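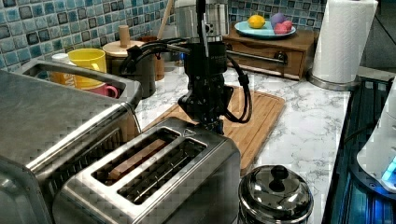
Toaster and toaster oven side by side on one counter: clearance and circuit load?

Posted in: Kitchen > Small Appliances > Countertop
14 replies | 6 shares

medov_k
Two-slot stainless toaster, large stainless toaster oven to the left of it, mugs and a canister along the wall behind. Coffee machine is in the back too. Two questions. How much space do you leave between the toaster and the oven? And do you run both on one outlet? The breaker trips on Sunday mornings when everybody wants breakfast.

Statach
Second question first. Read the rating plates and add up the watts. A two-slot toaster and a toaster oven together will usually overload a 15 amp circuit, and the coffee machine makes it worse. Run one at a time or split them across two circuits. A different power strip will not help. Don't use a strip for heating appliances at all.

vogler219
Agree on the circuit. On spacing, go by the manual for each unit and use the larger number. Mine asks for 6 inches on the oven side. The oven body gets hotter than the toaster body and stays hot longer.

plainrye
I'd drop the toaster. The oven makes toast. One less thing on the counter.

Statach
It makes toast slowly. Mine takes more than twice as long for one slice, and the bottom comes out pale unless I flip it.

plainrye
Move the rack up one position. I have never flipped a slice.

medov_k
Tried the rack. Top browned, bottom didn't. The toaster stays. 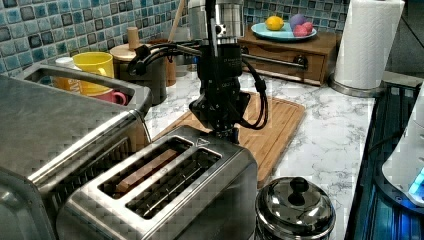
For one slice I always use the same slot, and that side is now browning darker than the other at the same setting. Is the element going, or is it crumbs?

vogler219
Check your manual first. Some two-slot models have a designated single-slice slot, usually marked on top or near the lever, and the control is calibrated to that side. If yours has no such slot, unplug it, let it cool, empty the crumb tray and try again with two slices from the same loaf.

Statach
Same loaf matters. End slices and day-old bread brown faster.

medov_k
Emptied the tray. It was overdue. Two slices now come out close, left still slightly darker. I can live with that.

oven_488
Back to the spacing. I have the same layout and went with a bamboo board under the toaster so I can slide the whole thing forward before using it. Keeps it away from the wall and the canisters. Push it back when cool.

plainrye
Bamboo under a heating appliance?

oven_488
Four years, no marks. The feet hold the body off the board. I wouldn't put the oven on one.

vogler219
Nor would I. Wipe the board underneath, crumbs collect there too.

medov_k
Coffee machine now goes on the other circuit and the oven waits until the toast is done. No trips this week.

Tags: toaster, toaster oven, breaker, counter space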